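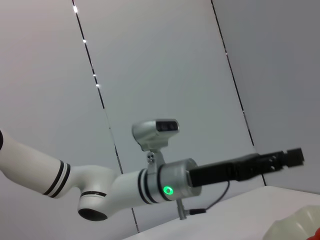 A white robotic arm against a pale gray wall.

Why I still want a paper receipt

My supermarket, Rallis, stopped printing receipts in April. Now they come to the phone, through an app called Seltel. Many people are happy with this, and I understand them. But I keep the book of my household by hand, and for me the paper was a help. Last month I wrote down 1,866 for food and the app told me 1,219. I needed a whole Monday evening to find the missing 647, which the app had put under "other." With paper I would see it at once. I do not ask to stop the app. I ask only that the cashier may still say, "Do you want it printed?"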